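Home | Guides | Kitchen Table Sets | Spares | Contact

Bernlow Breakfast Table Guide
Section 5: Setting up the sandwich station
By Orathai Srithong, May

This section covers laying out the table for open and closed sandwiches. Read Section 2 (Siting the table) first. The table should already be level, with the curved edge facing the person who will be making the sandwiches.

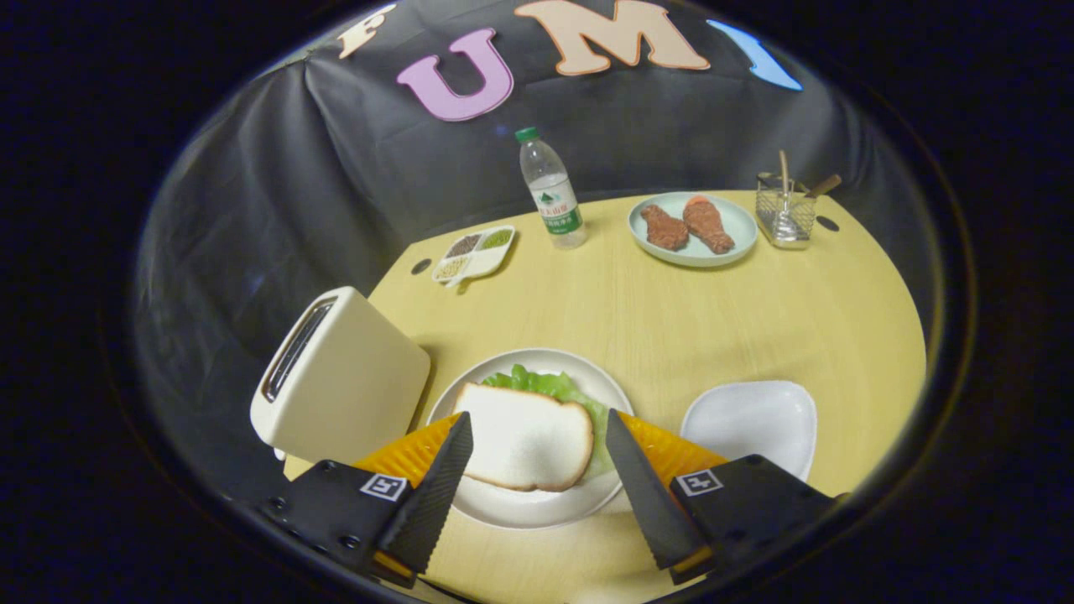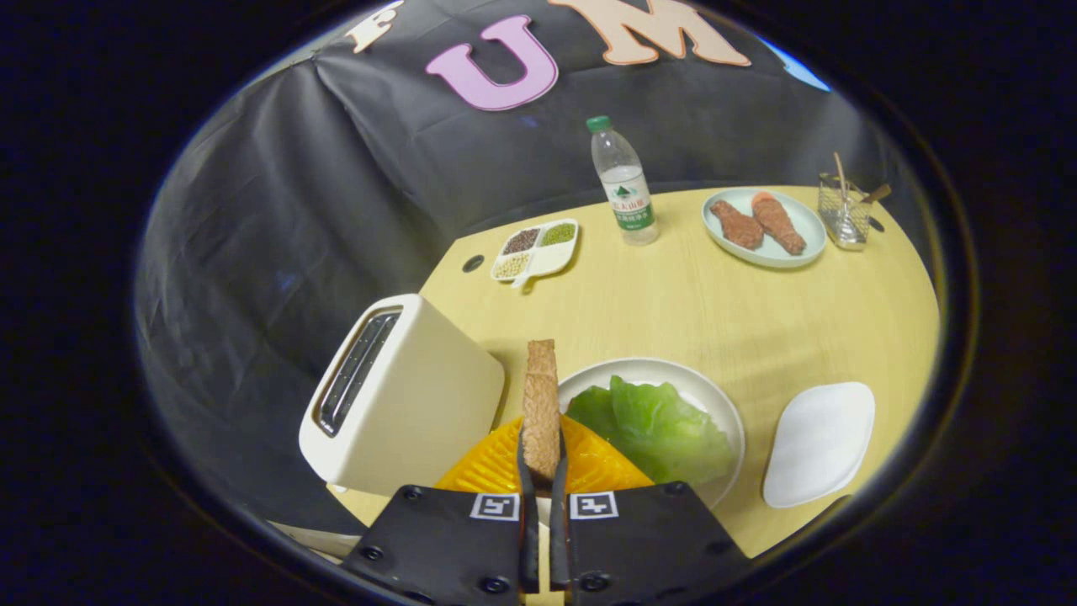 Bread, lettuce and round white plate on the Bernlow table.

Before you start

Wipe the tabletop with a damp cloth and dry it along the grain. Don't use scouring powder on the pale finish. Cream cleaners will also dull it over time.

Wash the lettuce and shake it well. Leave it in a colander while you set out everything else. Wet leaves make the bread soggy within a few minutes.

5.1 Placing the toaster

1. Stand the toaster on the side of the table nearest the power point. Keep the cord behind it and away from the front edge.
2. Check that all of its feet are on the tabletop. The corners of the table are rounded, so there is less room near the ends than you might expect.
3. Leave a clear space above the slots. Keep curtains, tea towels and any hanging cloth well away.
4. Slide out the crumb tray, empty it and put it back before plugging in.

CAUTION: Never reach into a slot with a knife or fork. Unplug the toaster and let it cool, then turn it over above the sink to free a stuck slice.

NOTE: If the toaster has been in storage, run it once empty with a window open.

5.2 Laying out the plates

1. Put the round plate where you will be working, near the front of the table and within easy reach.
2. Keep a second, flat plate off to one side for the finished sandwich.
3. Put cooked food on its own plate further back. The oval plate suits chicken pieces and anything else that needs a bit of length.
4. Set the water bottle towards the back with the cap done up.
5. Stand small utensils in a cup at a back corner.

The divided tray is for dry goods such as beans. It can stay on the table at the back if you're short of bench space, with the handle turned to the front so it can be drawn forward without tipping. Don't fill the compartments past the dividers. Mung beans in particular will find their way into everything.

CAUTION: Raw meat must not be put on this table. Use a separate board and wash your hands before going back to the bread.

5.3 Building the sandwich

1. Lay one leaf of lettuce on the round plate, ruffled side out. A large leaf may cover most of the plate and can be folded under.
2. For a soft sandwich, set a slice of plain bread on top of the lettuce. For toast, wait until the slice has stopped steaming.
3. Pick up toast by its edges. A long slice will snap if it's held at one end and laid flat, so carry it upright and lower it onto the plate.
4. Add the filling. Up to 200 g of cooked chicken is enough for two people.
5. Close with a second slice if you want one, and move the sandwich to the flat plate.

NOTE: With the bread at the bottom, butter it first. The Petchrat kitchen sheet gives this order and either is fine.

5.4 Clearing away

Unplug the toaster and leave it to cool for nearly 9 minutes before moving it. Brush crumbs towards the curved edge and catch them in your hand or a dustpan. Cover leftover chicken and put it in the fridge straight away. Lift plates when clearing, as grit under the rim will mark the colour of the top.

For marks that won't wipe off, see Section 7. Replacement feet are stocked at Amwood and Evthorpe.

Comments

Lamai Sangkhawat: Does the lettuce-first way work with rye? Mine slides off the leaf every time.

Orathai Srithong: Use a flatter leaf from the middle of the head, Lamai. Rye is heavier but it will sit.

gumleaf: The link to Section 7 goes to the chairs page.

Tess R: I used cream cleaner on ours before I read this and it's gone cloudy near one end. Can it be re-oiled or is it a sealed finish?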